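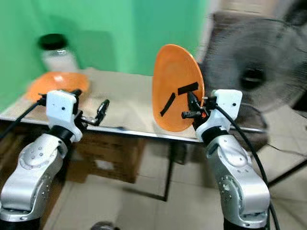
Attachment 1: orange plate held on its rim, tape strips on the face

Ticket 600 — Tableware set, marking tape and surface cover
Site: Riltavdale, green corner table
Opened: March 12, 2019
Priority: low
Status: open, waiting on supplier

Problem as reported: the black tape on the orange plate from the Hetesik set does not stay flat after washing. The ends lift first. The bowl carries no tape and is not part of this ticket.

Checked so far:
Washed by hand, dried, pressed down again. Ends lifted after 7 washes.
Replaced both strips with new tape from the Vondirus roll, same positions. Lifted after 9.
Wiped the plate with alcohol before taping. No lift yet, test still running.

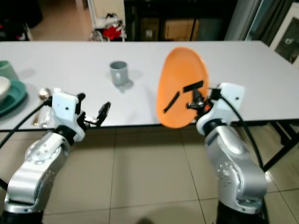
Attachment 2: same plate, both strips, diagonal one on the left half

Note on placement: keep the strips on the face of the plate. Tape folded over the rim catches on the sponge and comes off in one piece. Do not use the glossy tape from the drawer — it leaves glue behind.

Second item, added to the same ticket: layout of the corner. Jar with the black lid goes at the back, bowl in front of it, plate nearest the edge. Fork and spoon go in the bowl.
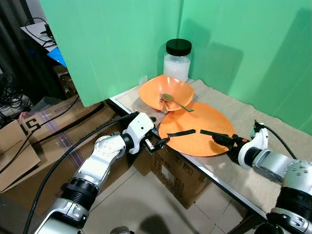
The cover on the tabletop is a separate question. Cloth wrinkles toward the back and the dishes do not sit level on the wrinkles. Flat cardboard is better for this but marks easily when damp. Either is acceptable until the new mat arrives in April.

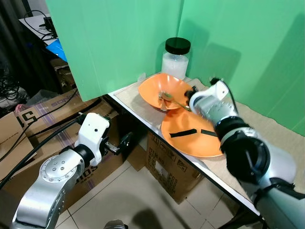

Attachment 4: cardboard cover, jar at the back, cutlery in the bowl

Supplier reply (Hafþórsson): tape is rated for dry use only. A washable type is available in rolls of 100 strips. Quote requested.

Next step: finish the alcohol test, then order or close.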